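Ticket 2867 - Product photos rotated or missing after catalog import
Opened by: Nerys Morgan
Opened: 10/18/23
Site: Skotby store, bakery and housewares catalog
Status: Resolved, monitoring

Reported problem

After the move from Peria to Niltden, the nightly import finishes with exit code 0 but a number of product pages show a gray placeholder. The import log reports 1951 records written and no errors. Clearing the page cache and running the import again made no difference. The source files open normally on a desktop machine.
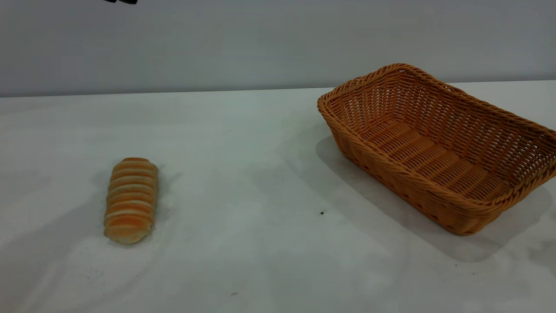

The import worker handles each file in two passes: it writes the original to storage, then queues a job to build the thumbnail. Only the second pass was failing. I used the listing for the bread roll and the wicker basket as the test record, as it has no variants and a short description. The original was in storage with the correct checksum. The thumbnail row existed in the database, but its path pointed to the old Peria bucket.

Step 1. Restarted the thumbnail worker. No change.

Step 2. Raised the job timeout from 6 to 20 seconds. Jobs still marked complete, still no output file. Reverted.

Step 3. Turned on debug logging for the worker. Each job logged "target exists, skipping" and then exited. The worker checks the database row for an existing path and does not check that the file is there. 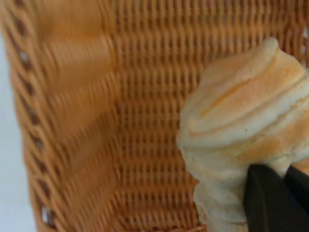

That explains the clean exit code. A skipped job counts as a success, so nothing reached the error queue. Records created after the move were fine, which matches what the store had been seeing on new listings.

Step 4. Exported the thumbnail table, then cleared the path column for all rows with the old bucket prefix. Requeued those rows only. Output files began to appear in the new bucket.

Step 5. Rotated pictures turned out to be a separate fault. The Niltden resizer drops the orientation tag before it reads it. Set auto_orient to true in the Meléndez profile and rebuilt the affected files.
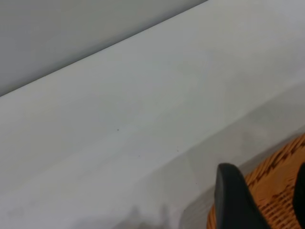
Attachment 3: white surface with gray area at upper left

Remaining items

The skip check needs a file test as well as a row test. Change request filed with Niltden support, no reply yet. Until it is fixed, do not restore the thumbnail table from any backup made before the move - the old paths will come back with it.

Leave debug logging on through the next two imports, then set it back to warn.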